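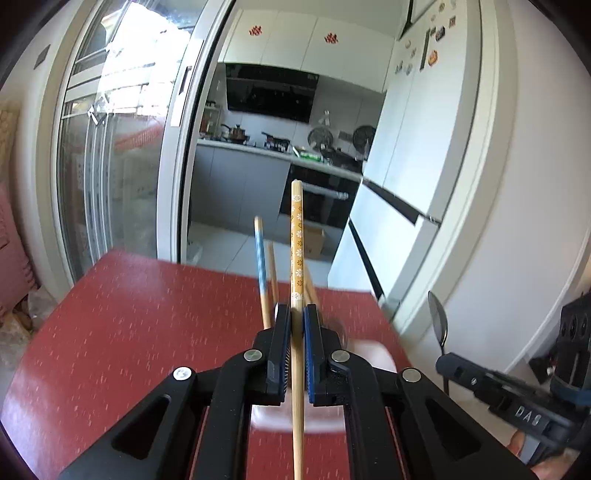
Figure 4. Gripper closing on a plain bamboo chopstick.

4. Installing the Jumon roadside count sensor

The Jumon sensor records vehicle passes and surface temperature at one point on the road. Read this section through before closing a lane. The work takes two people and a traffic control permit from the road owner.

Before you start

Charge the Brarna logger overnight. Check that the firmware number on its screen matches the one on the packing slip. If it does not, update it at the depot – the update will not run over a cellular connection.

Mounting the sensor

1. Mark the sensor position in the center of the lane, at least 200 feet from the nearest stop line.
2. Cut a slot 2 inches deep. Keep the blade wet.
3. Blow out the slot with compressed air and let it dry fully.
4. Lay the sensor in the slot with the arrow pointing in the direction of travel.
5. Feed the lead cable to the shoulder through the side cut. Leave a small loop at the pavement edge.
6. Pour the sealant level with the road surface and scrape off the excess.

CAUTION: Do not pour sealant on a damp surface. It will lift under truck traffic, usually within the first winter.

NOTE: On open-graded asphalt the sealant drains into the voids. Wait a few minutes and top up the slot before it skins over.

Connecting the logger

7. Mount the logger cabinet on the post with the door facing away from traffic.
8. Connect the lead cable to port A. Port B is for a second lane.
9. Press and hold the green button until the status light blinks.
10. Enter the site code. Codes for the Clanbridge and Escobar routes are listed in Appendix C.

Keep traffic off the slot until the sealant is firm to the touch. In cool weather allow 12 hours.

Checking the count

Let 500 vehicles pass, then compare the logger total with a manual count taken over the same period. If the two differ by more than the limit in Table 3, adjust the threshold one step at a time and repeat the check. Record the final setting on the label inside the cabinet door.

Lead cables longer than the one supplied need a booster. See Section 6.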